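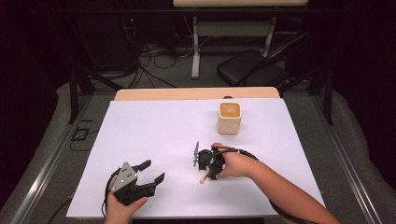
About Clulside Hymn and Prayer Fellowship

By Clodagh Egan
March

Print this page | E-mail this page

Clulside began with 2 families singing in a kitchen in Urnley. They wanted to learn the older hymns properly, all the verses, and to read the Bible passages the words came from. We still do both. What has changed is the number of people, and the fact that we now have a building with heating.

We are a teaching fellowship and not a church. Most of our members belong to a congregation somewhere else and come to us in the evening. We don't baptize, marry or take membership vows. If you are looking for a church home, ask us and we will give you a list of the ones nearby.

What we teach

Each term takes one hymn writer or one book of the Bible. Last term was the Psalms of Ascent, and the one before that was evening hymns. A session runs from 7:00 to 8:45 - singing first, then reading, then prayer for anyone who wants to stay. You don't need to read music.

Our library

The hymnal collection holds 1,384 books. Of these, 617 came from the Gajdoš family, mostly Slovak and Czech hymnals, and Miloslav Štefanec has been putting them in order ever since. He also teaches the term on Central European hymns. Books may be borrowed for a month, except the ones with a red label.

Wetilia

Wetilia is our printed songbook. We have printed 3,000 copies and we send it free to prisons, nursing homes and small churches that write to us. The large-print edition has the same page numbers, so the two can be used together.

What it costs

Nothing. There is a box by the door, and it pays for heat and paper.

Comments

Ruthie: Is the large-print Wetilia spiral bound? My mother can't hold a book open anymore.

Clodagh Egan: Yes, Ruthie, it is. Send us her address.

P. Dunn: Came for the Psalms last term and enjoyed it. Parking is easier on the side street.

Marlene: Do you still do the Advent evening?

Print this page | E-mail this page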